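Heltix Hand Gripper, Set-up Guide
Section 4: First Session at a Bin
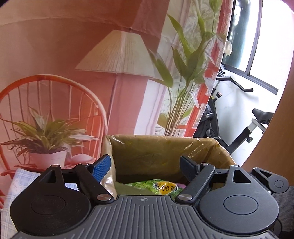

Laurinda Leitão wrote to us after reading the previous edition that it spent two pages on unpacking the carton and one line on picking anything up, and that she had managed the carton without help. She asked for the bin exercise to come first. It now comes first, and the carton has been cut to a sentence: open it at the end with the arrow.

4.1 Before you start

You will need the gripper, a charged battery, an open bin with a bag in it, and one item you would not mind dropping. Food wrappers and empty packages are good. Your phone is a poor choice, though customers keep making it.

Work through the steps with one gripper even if you bought the pair. The second one can wait its turn.

4.2 Checking the jaws

1. Leave the power off. Spread the jaws by hand until they stop. They should move together. If one side lags, go to Section 8.

2. Look at both fingertip pads. The blue faces should be clean and seated flat. A pad that has come up at a corner can be pressed back once. After that, replace it.

3. Check the pins at the pivots. None should stand proud of the link. If one does, stop and call Dekemden, who make the links and have the proper tool. Pliers are not the proper tool. We can tell when pliers have been used.

4. Wipe the round target on top of the body with a dry cloth. Do not draw on it, cover it, or improve it with a sticker.

CAUTION: Keep fingers out of the gap between the jaws whenever the power is on. The jaws close at the same speed on everything.

4.3 Powering up

5. Hold the power button for 4 seconds. The gripper beeps once.

6. Squeeze the handle slowly, all the way, and let go. Do this 12 times. This teaches the gripper how far your hand travels. It will not accept eleven, and it will not say why.

7. Wait for two short beeps. If you get a long one, your squeezes were too uneven. Repeat step 6 with the patience of a person being watched.

4.4 Picking from the bin

8. Stand close enough to reach the bottom without leaning on the rim.

9. Bring the open jaws over the opening and pause. Let the tips point at the item before you go down.

10. Lower the jaws until the pads are on either side of the item. Squeeze until you feel the handle stiffen, then stop squeezing. More force does nothing except tire your thumb.

11. Lift straight up, clear the rim, and set the item down beside the bin.

12. Put it back and do it again. Eight clean lifts in a row is a pass. A lift that brings the bag along with it does not count, however tidy it looked.

NOTE: Glossy bags and glossy packages both throw highlights. If the tracking light blinks while the jaws are over the bin, turn your body a little so a window is no longer in front of you, or pull the blind.

NOTE: A flat item against the bottom is the hardest pick there is. Come in at a corner. If it slides, chase it to the side wall and pinch it there. We have no elegant method for this and would be glad to receive one.

4.5 If it goes wrong

Jaws close but the item slips out: clean the pads with a damp cloth and let them dry. Hand lotion is the usual culprit.

Jaws hold on and will not release: press the small button under the handle. Do not pull the item free, even if you are winning.

Handle shows code 236: the battery is in backward. It fits backward. We have spoken to Quintela about the battery tray, and a new one ships with units made from August.

Anything else: write to Ilídio Rebelo at the service desk with the serial number and a short account of what happened. He has asked us to stress the word short.

Guide revised May 2022. Section 5 covers fitting the Hustetti wrist strap.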